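Wurnix household words list

README, version 2

Wurnix is a collection of everyday words and short sentences that people use at home when they talk about furniture, repairs and small household things. I made it for language teachers and for people who write small dictionaries. It contains 1,299 entries. Each entry has a headword, a simple definition, one sentence of use and a note about register.

The idea came from my own lessons. When I learned English, the books gave me words for the airport and the bank, but I did not know how to say that a door does not close well or that a drawer is stuck. My teacher Agnes Moffat told me to write down such words each time I missed one, and after some years the notebook was full.

What is in the folder

entries.csv - the main table, one entry per row
topics.csv - the 19 topics and their short codes
changes.txt - what was corrected in each version
LICENSE - terms of use

The table is saved in UTF-8. The columns are separated by semicolons, as many definitions have commas inside. Please check this setting before you open the file in a spreadsheet program, or all text will go in one column. 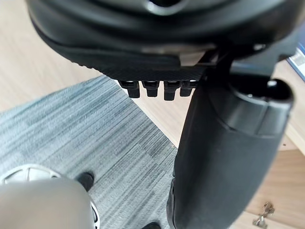

How the entries were written

I wrote the first 500 entries alone from the notebook. The rest came from two groups of evening students, one in Fliseck and one in Ayaaba. Every student brought words from the home and wrote the sentence without help. After that, Agnes Moffat read all the sentences and marked the ones which sounded strange to her. We did not remove a sentence only for being simple. We removed it if a native reader had to read it two times.

Definitions use short words where possible. In the topic "surfaces and textures" this was difficult. Words such as grainy, ribbed, matte and crosshatched are hard to define without using one of the others, and we rewrote these entries more than any other ones.
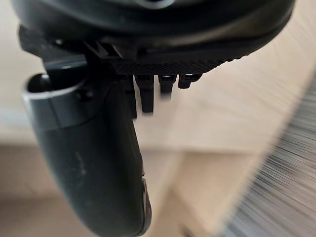 Topic 07, surfaces and textures: a crosshatched plate under a smooth, matte housing.

Example entries

hinge; a metal part that lets a door open and close; The hinge needs a little oil.; neutral
wobble; to move a little from side to side; This table wobbles when I write.; informal
keyhole; the small hole where you put a key; She left the key in the keyhole.; neutral

Topic 11 is the biggest one and covers cupboards, cabinets, shelves and drawers. Students from different places did not agree about "cupboard" and "cabinet", so both words have an entry of their own and a note that points to the other.

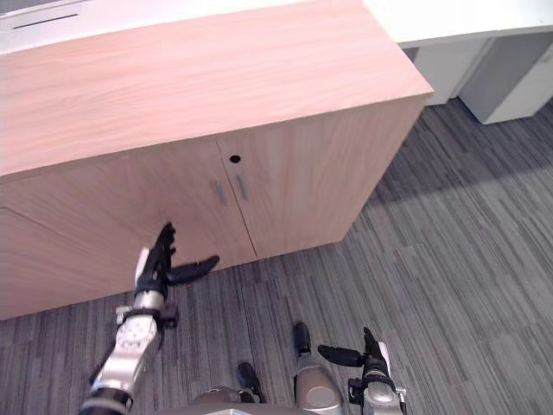

Last changed: February, version 2 (spelling corrections in topics 04 and 11)

Known problems

The register notes are the opinion of one reader. Some words marked "informal" are probably neutral in other regions.

The topic "garden" is thin. Most students lived in apartments and had little to say there - I hope to improve it with the group in Ayaaba.

In version 1, British and American spellings were mixed. They are now American everywhere except inside the notes, where a British form can be mentioned.

Using the list

You can print it, cut it and change it for your lessons. If you publish something made from it, please write "based on the Wurnix list" somewhere in your text. Corrections are welcome through the Brandness page of the project. I read the messages on Sunday and answer in the order they arrive.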